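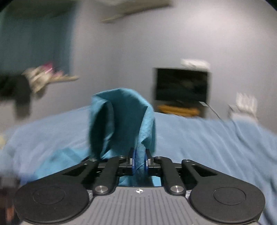

Has the border demarcation monitoring in Dalldale stayed on schedule?
Fieldwork has, and the public meetings are one round behind.

Progress report to the Katsaros Fund, January 4, 2022

The Gitano office has now finished the second stage of the grant. Observers walked the disputed stretch between the river crossing and the Flirklow road and logged 339 boundary markers against the older survey. Eight of them stand in a different place from the one shown on the treaty map. Both foreign ministries have been sent the list. One has replied, asking for more time.

We collected 2678 household questionnaires on both sides of the line. Of these, 1665 came from people who cross for work or school. Most of them asked about opening hours at the checkpoint and the cost of permits. Fewer raised the question of which country the land should belong to, although feeling on that point was strong in the upper villages.

Two meetings were put off after the district council withdrew the use of its hall. A rally against any transfer of land was held in the square that week, and the council did not want both events in town. We have booked the school at Flirklow for later in January.

Spending is within budget except for translation, where the legal texts took longer than planned. We ask to move the unspent hall hire to that line. The draft chapter on grazing rights will follow once the land registry releases its copies.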